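Robots do the laundry, slowly, at Susero open day
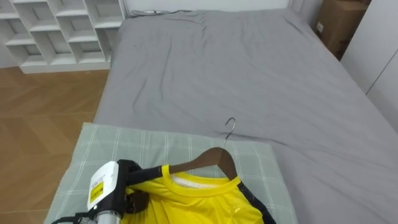

A gripper at the shoulder of a yellow shirt on a wooden hanger during Saturday's open day.

FLONDBY, Jun 28, 2025 – The line to watch a robot hang up a shirt went out the door and past the bike racks by 10:30 a.m., which says something about the robot, or about what else there is to do in Flondby on a Saturday.

Susero, the automation company that moved into the old carpet showroom on Mill Street last October, opened its doors to the public for the first time this weekend. The company handed out 840 free tickets and had run out of them by Thursday. People without tickets came anyway and were let in during the slow stretches, of which there were several.

Visitors who expected a factory floor got a tour of rented-apartment life instead. The showroom has been divided into mock rooms, each fitted out with the kind of furniture that comes with instructions. There is a kitchen, a hallway with more coats than hooks, and a bedroom with a herringbone floor that at least two visitors asked about buying.

The bedroom was the draw. The job there was to get a short-sleeved athletic top and a hanger together, on a plaid mat at the end of the bed, and then lift the pair by the hook. A human being does this while thinking about something else. Susero's system, called Sani, gives it full attention.

It starts with one shoulder. The black fingers close on the fabric and the arm of the hanger beneath it, hold, and consider. Then comes a pause long enough for a child in the second row to ask whether it was broken. It was not, a Susero engineer told her. It was checking. The child said her dad does that too.

Shirts are hard, the engineer explained to the adults, who were by then interested in spite of themselves. A box is the same box every time you pick it up. A shirt is a different shape each time anyone touches it, and the collar has ideas of its own. Stretchy sports fabric is worse than cotton, and a side panel in a second color can persuade the software that it has found a sleeve, or the edge of the bed, or a second shirt.

"Last month it was very sure about a pillowcase," the engineer said, and did not elaborate.

The first public attempt of the day took a little under four minutes and ended with the shirt on the hanger and the hanger in the air. There was real applause. The second attempt ended with the hanger in the air. There was more applause for that one, along with some advice from the back.

By lunchtime the crowd had developed the habits of a golf gallery. People whispered. They groaned together when a sleeve slid. A man in a fishing hat took to announcing each grip under his breath, and several people nearby seemed to find this useful.

Sani learns from recorded attempts, and the company has plenty. A sign by the bedroom gave the number of shirt-hanging sessions completed since the spring as 1,210. It did not say how many of those ended with a hung shirt. Asked about this, the engineer said the failures were as valuable as the successes and that the company was therefore very rich in data.

The target is 2,000 sessions before the weather turns, with a wider range of clothes. Staff have been raiding their own closets. Button-down shirts come next, followed by anything with a hood. Nobody at the open day was willing to be drawn on the subject of fitted sheets, although one has been on the bedroom mattress the whole time, looking smooth and unbothered. A person put it on, the engineer admitted. It took two people, in fact.

In the kitchen, a second setup was moving mugs from a drainer to a shelf. It did so without trouble all morning and drew almost no one. "It's too good at it," said the staff member in charge, who had a stool, a full bowl of free pens and a clear view of the crowd in the bedroom. Around 1 p.m. she turned one of the mugs upside down to make things livelier. The arm picked it up, turned it over and put it on the shelf.

The hallway was closed for most of the day. A notice on the tape said "Coats: back soon."

Visitors could also try guiding a robot arm themselves, using a pair of handheld controls and a pile of washcloths. This was billed as an activity for ages eight and up, and the eight-year-olds were easily the best at it. Parents tended to grab too hard, apologize to the washcloth and hand over the controls. One retired tailor folded three in a row, was asked by staff whether he was looking for work, and said he had only just gotten out of it.

Not everyone left convinced. A woman who said she had raised four sons and ironed for all of them watched two full attempts with her arms crossed. She could see the use of it, she said, for people who had trouble with their hands or shoulders, and her sister was one of them. She could not see it keeping up with a Sunday night before school. Then she stayed for a third.

That sister, or someone like her, is more or less who Susero has in mind. The company says it has no plans to sell a machine that does nothing but hang shirts. It wants a general helper for people who live alone and find small jobs getting harder, and shirts happen to be a good way of finding out how far off that is. Pressed for a date, the company's spokesperson said "years," and when asked how many, said it again in a friendlier tone.

There was a price question too, as there always is. The current arm costs more than the car most people arrived in, the spokesperson said, and the version meant for homes would need to cost much less. One visitor offered to hang shirts for half of whatever that turned out to be. He was given a pen.

The town has its own reasons to be pleased. The carpet showroom had been empty long enough that the "Everything Must Go" banner had faded to a suggestion. The bakery across the street sold out of cinnamon rolls before noon and sent someone to borrow flour. Parking was less of a triumph. Cars lined both sides of Mill Street down to the bridge, and the bus from Plostuvik got through on its third try, which the people waiting in line for the bedroom also applauded.

The last demonstration began at 3:40 p.m. and was supposed to end by four. Sani took hold of the left shoulder, settled the collar, moved to the right shoulder, let go, went back to the left and started over. Staff began stacking chairs. A few dozen people stayed put. At 4:06 the hanger went up with the shirt on it, slightly crooked, one shoulder lower than the other, in the manner of most shirts in most closets.

It was then taken off the hanger and put back on the bed for Monday.

Susero plans a second open day in October. Tickets will be free again, and the company says it will print 2,000 of them this time. The hallway is expected to be open.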